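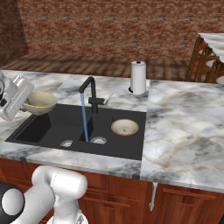 Simulated kitchen, sink task: the arm holds one bowl at the left end of the sink while the tap runs into the right basin.

Home Research People Publications Vacancies Contact

Research Associate in Simulation-Based Evaluation of Robot Manipulation

Drernville Institute, Manipulation Group
Fixed term, full time
Reporting to: Chukwuemeka Okoro

Summary of the post

The Manipulation Group wishes to appoint a research associate to work on the Sultero project. Sultero studies how far the performance of a learned manipulation policy in a simulated kitchen can be used to predict its performance in a physical one. The post holder will take over the simulation side of the project, extend the existing evaluation method to tasks involving running water, and share responsibility for the paired physical trials.

The post suits a candidate who prefers measurement to demonstration. Most of the work consists of defining tasks precisely, running them many times under controlled variation, and establishing what the resulting success rates can and cannot support.

Background

Policies for household tasks are commonly tested on a physical arm with a small number of trials per condition. The resulting estimates are wide, and two policies with different true success rates often cannot be told apart. Simulation removes the limit on the number of trials but introduces a second source of error: the simulated task is a different task from the physical one, and the size of the difference is seldom reported.

The project treats this as a calibration problem. For each task we define a set of variation factors (object pose, object geometry, lighting, camera pose, surface friction, initial arm configuration). The policy is run in simulation across a sampled set of conditions. A much smaller set of conditions is then reproduced physically, and the paired outcomes are used to fit a correction to the simulated success rate. The correction carries its own uncertainty, which is propagated into the final estimate. If the correction is poorly determined, the interval widens and the method reports that the simulation has told us little.

The first phase covered 9 tasks, all of them dry: opening and closing cabinet doors, moving crockery between a worktop and a shelf, and related pick-and-place work. Each task was run for 300 simulated episodes per policy. For seven of the tasks the corrected interval was narrower than the one obtained from physical trials alone at the same physical cost. For the remaining two it was no narrower. In both of those the failures were dominated by contact between the gripper and a thin rim, where the simulated contact model and the physical gripper disagree in a way that depends strongly on approach angle. A single correction per task does not capture this.

The rim result is the starting point for the second phase. Bowls at a sink bring the same difficulty together with several new ones: a tilted object held over an edge, basins at a lower level than the worktop, a tall tap that restricts the path of the arm, and a stream of water which the policy sees through its cameras whether or not the physics engine gives it any force.

Work to be carried out

The work is organised in three packages. The post holder will lead the first two.

Package A: conditional correction. The present method fits one correction per task. The post holder will develop and test a correction that depends on measured features of the episode, beginning with approach angle and grasp height for rimmed objects. The main risk is overfitting, given how few paired trials are available. A hierarchical model with partial pooling across tasks is the expected starting point, but the post holder may argue for another.

Package B: sink tasks. The simulated kitchen has a double-basin sink with a gooseneck tap. The tasks to be defined include placing a bowl in a named basin, moving a bowl from one basin to the other, and placing a bowl beneath the stream. Success conditions must be written so that they can be evaluated identically in simulation and by a human scorer working from video. This is harder than it sounds. "Upright in the basin" needs a tolerance on tilt, a settling time and a rule for a bowl resting against a wall or on a strainer, and each of those choices moves the success rate.

The water needs separate treatment. At present it is a visual element only. We need to know whether rendering it changes policy behaviour, and if so whether a policy trained without it fails for visual reasons alone. The proposed design is a two-by-two comparison: stream on or off in the image, against disturbance force on or off at the object. The force condition will be a simple stand-in for flow, with no attempt at full fluid simulation. Candidates who think this is inadequate are welcome to say so in their application and to state what they would do instead.

Package C: physical trials. Paired trials take place in the Ilwood laboratory and are led by Bello Adebisi. The post holder will help to schedule conditions, check that physical layouts match the sampled ones within tolerance, and score trials blind to the simulated outcome. Expect nearly a third of working time to be spent on this package in the first year. Physical work at the sink includes plumbing checks and a good deal of mopping.

Main duties

- Maintain the simulated kitchen, including collision geometry for the sink, the tap and the crockery.
- Define sink tasks, variation factors and success conditions, and document them to a standard that another group could reproduce.
- Run large batches of episodes on the shared cluster and keep the records needed to trace any reported figure to its configuration and random seed.
- Develop the conditional correction and compare it with the single correction on the first-phase data before any new data are collected.
- Register the analysis plan for each paired study in advance.
- Take part in physical trials and in blind scoring.
- Write up results, including null results, for publication.
- Assist with the day-to-day supervision of 2 doctoral students.

Person specification

Essential
A doctorate (awarded, or submitted by the start date) in robotics, computer science, statistics, engineering or a related subject.
Practical experience with a rigid-body physics simulator, including the diagnosis of contact problems.
Sound working knowledge of statistical inference for binary outcomes. Candidates should be able to explain what an interval means and when the usual approximations fail.
Competent programming in Python, with version control and tests.
Clear technical writing.

Desirable
Experience of operating a physical arm.
Experience of training or fine-tuning visuomotor policies.
Knowledge of hierarchical Bayesian models.
Knowledge of rendering, in particular transparent and reflective materials.
C++.

We do not expect any one candidate to hold all of the desirable items. A strong statistician with modest robotics experience will be considered on equal terms with a strong roboticist who has done careful experimental work.

Equipment and facilities

The group has a dedicated allocation on the institute cluster. Episodes are run using Buzatu, our in-house batch tool, which samples conditions, launches the simulator and stores the joint states, camera streams and outcome for each episode. Buzatu is stable for dry tasks. It has no support at present for time-varying scene elements such as a tap being turned on partway through an episode, and adding this will be an early job for the post holder.

The Ilwood laboratory has two kitchen bays, one of them plumbed. It is a short bus ride from the main building. Desks are available at both sites and most members of the group divide the week between them. Some remote working is possible during periods given over to analysis; physical trials must be attended in person.

Terms

The appointment is for 2 years in the first instance. Extension depends on funding for a later phase of the project, which has not been applied for. The post holder will be employed on the standard research scale at a point that reflects experience. A conference allowance is provided. Part-time appointment will be considered if the applicant can be present for blocks of physical trials. The preferred start is October.

How to apply

Please send the following as a single document to the recruitment office, marked "Sultero research associate":

1. A curriculum vitae with a list of publications.
2. A statement of no more than two pages addressing the essential criteria in order.
3. One page describing an experiment you have run in which the result was less certain than you first believed, how you discovered this, and what you changed.
4. The names of two referees. They will not be contacted before shortlisting.

Code samples are optional. If you include one, give a link to a public repository and identify the part that is your own work.

Shortlisted candidates will be asked to give a short talk and to spend an hour with members of the group working through a set of anonymised trial outcomes from the first phase. No preparation is needed for the second part and no software will be required. Interviews may be held in person or by video.

Informal enquiries about the simulation and analysis work should be addressed to Chukwuemeka Okoro. Enquiries about the laboratory and the physical trials should be addressed to Bello Adebisi. Both can be reached through the group office.

Applicants who need adjustments at any stage should tell the recruitment office, which will arrange them without reference to the panel.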